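Toy Library News: The Small Blocks Are Back on the Shelf

Dear members of the Twal toy library,

In February we closed the block shelf for two weeks, and many of you asked why. The reason was simple. Over the years the small plastic blocks from different sets had become mixed together, and when a family borrowed a box, it was difficult to know what should be inside. Some boxes came home with too many hearts and no cubes. One box had only green pieces, which was perhaps nice for one child but not for two.

So we emptied everything, washed it and sorted it again. There were 800 blocks in the end, which is more than we have in our old list. The list said less because the gift from the Siltia kindergarten was never written down. Now it is.

The washing was the easy part. We used warm water and a little dish soap, no bleach, and let the blocks dry on towels overnight. Please do the same at home if you wish to clean them before you bring them back. Do not put them in the dishwasher. We tried it with a few old ones and the edges became soft and a little bent, so they do not stand well anymore.

The sorting took longer. At first we sorted by color, and this was a mistake. A box with all the yellow pieces looks very pretty, but children do not play with it for long. Then we sorted by shape and it was the same problem. Now each box is mixed on purpose: cubes, cylinders, hearts, stars and flowers, in red, blue, yellow and green. Each box has 20 blocks, and there is a card inside the lid which shows what belongs to it. If a piece is missing, please write it on the card. You do not need to pay for it, we only want to know.

A few words about how to play with them. We are often asked if such small sets are not boring after one afternoon. In our experience it helps very much to give the child only a few pieces and one flat place to put them. A wooden board is good for this, and a large tray also works. The border of the board becomes the border of the game, and the blocks do not travel under the sofa so quickly.

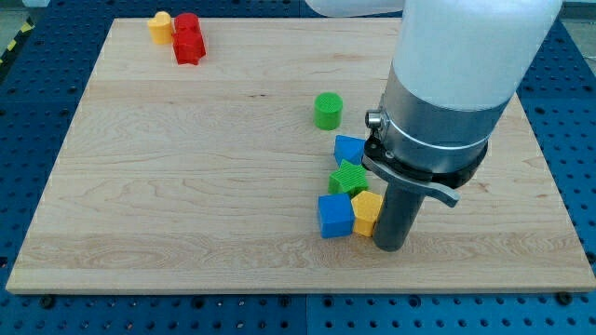 Marking the garden with the heart and the houses with the cubes was what kept my two busy, one mother wrote to us after she tried a board at home, and she added that her son refused to use the stars for anything except the sky. She also asked if the library could lend the boards together with the blocks, so that people without a good flat surface can try it.

We discussed this request on Thursday and the answer is yes. We have 15 boards, all of light wood, and you can borrow one with any box. They are heavier than they look, so please carry them with two hands on the stairs. Please also do not let children draw on them. Pencil can be removed, but marker goes into the grain and stays there.

For the smallest children we still recommend the large soft cubes from Cekeck and not these blocks. The small shapes are for children from three years old. If you have a baby in the house too, count the pieces into the box before bedtime — the card in the lid makes it quick.

For older children there is a game which we like. You put a few blocks on the board, the child looks for a moment, then closes the eyes, and you move one. With three blocks it is easy, with eight it is already quite hard for the adults also. Another game is to make a tall tower from shapes which do not want to be a tower. The stars lie flat and make a good floor, but a heart is difficult to build on.

The new boxes are on the lower shelf by the window, next to the puzzles. You can keep a box for three weeks, and extend it once by phone or at the desk. The deposit is the same as before. If you still have loose blocks at home from the old boxes, please bring them in an envelope or a bag, also if it is only one.

We are looking for small cotton bags with a string, because the lids of the old Flotent boxes do not close well anymore. If you have some at home or like to sew, tell us at the desk and we will give you the measurements.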